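4月26日 工作间笔记

先把昨天没写完的补上。Garside 那条船的后支索张紧器拆下来了，放在台钳左边的托盘里，谁都别动它，销子是按顺序排的，弄乱了我要重新对一遍。上面贴了纸条，纸条掉了的话就看这里：短销在上，长销在下，带划痕的那根是换下来的旧件，留着比尺寸用。

今天主要折腾的是眼环插接。说实话我有两年没认真插过双层编织绳了，平时都是三股绳，手一熟就忘了双层的麻烦。绳子是 Lomstead 送来的那卷，外皮比我习惯的紧，编得很密，第一遍把芯抽出来的时候还挺顺，回穿的时候就卡住了，卡在交叉点往里一点的位置，怎么捋都不动。我以为是插针选大了，换小一号，还是卡。后来 Beverley 路过看了一眼，问我外皮捋松了没有，我说捋了呀，她说你再捋，从那头的防滑结一路捋过来，多捋几遍。好吧，她是对的。我只捋了眼环附近那一小段，松量根本不够，后面的皮全绷着。

记一下顺序，省得下次又犯：

量好以后先在远端打一个死结，离眼环要够远，这次我打近了，后来解开重打，绳子上留了一道弯印子，揉了半天才揉平。抽芯之前在外皮和芯上都做记号，记号要绕一圈画，只点一个点的话绳子一转就找不着了。外皮收尖的时候剪股要错开，一股一股来，我这次贪快，两处剪得太近，结果那一段摸上去有个台阶，能感觉到。不算废品，但我不愿意把它装到人家船上，就留着挂墙当样品了（反面教材也是教材嘛）。

第二根好多了！眼环合上的时候很干脆，一拽就到位，交叉点埋进去以后外面几乎看不出来。嵌环是提前放进去的，尺寸偏紧，我喜欢偏紧，松的嵌环受力以后会歪，歪了就磨绳子。最后喉部缝了一道，再缠了一段蜡线。缠线我还是老办法，拉紧一圈推一圈，推不动了再走下一圈。手指头疼。

下午试拉。工作间这台拉力架的表盘读数还是偏，Beverley 上个月就说要送去校，一直没送，所以下面的数只能自己跟自己比，别抄到给客户的单子上去：

空载归零，先加到 1275 牛，停一会儿，看眼环收紧的情况，喉部没有滑移，记号对得上。再加到 2000，绳子开始出声，就是那种吱吱的声音，新绳都这样，外皮在找位置。最后到 4000，保持 60 秒，放掉，再量一遍，记号挪了一丁点，不到一股的宽度，我觉得可以接受。没有往上再加，这台架子我不放心，而且也没必要，这根绳子是做斜拉索用的，平时根本吃不到那么大的力。

拿墙上那根反面教材也拉了一次，只加到 2000，台阶那里外皮有点起皱，果然。力不均匀的地方一眼就能看见，比看书明白。新来的人要是问为什么要错开剪，就把这根拿给他看。

顺便说卸扣。Vurnby 的那批到了，拆箱看了一遍，弓形的和直形的混在一个袋子里，我给分开放了，弓形在上层抽屉，直形在下层。有一只的横销拧到底以后还晃，换了别的销子来试也晃，那就是扣体那边的问题，单独放一边，用红胶带缠了。谁给他们打电话的时候提一句，别让我打，上回我在电话里讲了半天螺纹，对方以为我要买螺丝。

还有一件，拧销子的时候请大家都记得抹一点防咬膏，不锈钢对不锈钢，干着拧进去，下次就得上锯子。上周 Zirnness 那条双桅船送来的锚链卸扣就是这样，我跟它较了一上午的劲，渗透油、热风枪、加长杆，能用的全用了，最后还是锯断。锯完了才发现保险丝穿的方向也是反的，顺着松的方向拽，那穿它干什么呢？保险丝应该往拧紧的方向带劲，穿过销眼，绕扣体一侧，两头拧在一起，末端弯回去压平，不然会割手，也会割帆。我的右手拇指可以作证。 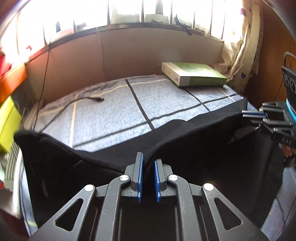

夹起一道褶的黑布，底下是格子床单。

接着说滑轮。主帆升降索的那只导向滑轮，轮子转起来有点涩，我本来以为是轴承，拆开一看是盐，轮子和侧板之间糊了一层白的。温水泡了，刷干净，又顺了。没有上油，这种滑轮上油只会粘灰，我知道有人不同意，欢迎来吵架。侧板内侧有一圈浅浅的磨痕，绳子走偏了才会这样，所以装回去之前要上船看一下引导角度，可能是底座装歪了，也可能是后来换过更粗的绳子。轮槽宽度我量了，跟现在这根升降索配，没问题，那我就更怀疑底座。

剩下的活：

后支索张紧器要换两根销子，长的那根库里没有，要订。订的时候注意是按有效长度算，不要按全长，上回就订错过，那几根现在还躺在杂件盒里。

再插一根斜拉索，长度按 Garside 那张图纸，图上的尺寸是从嵌环受力点量到受力点，别量成外沿到外沿。我在图纸上用铅笔写了，字有点小。

插针少了一根，中号的，谁拿走了请放回来。不追究，真的，放回来就行。

蜡线快用完了，白的还有大半卷，黑的就剩个底。Beverley 说她那边抽屉里还有一卷旧的，我去看了，放太久，蜡都干了，一拉掉渣，缠样品可以，缠正经东西不行。

另外，我还想试试把交叉点埋得再深一点，看 4000 那一档记号还挪不挪。绳头够，卷上剩下的那截正好能做一根短的。两头都插眼环，一头按老办法，一头埋深，上架子一起拉，同一根绳子同一个力，总比我隔天凭印象比要靠谱。拉之前先把表盘的事解决了，表我已经卸下来装盒，放在门口的架子上，明天谁出门谁带走。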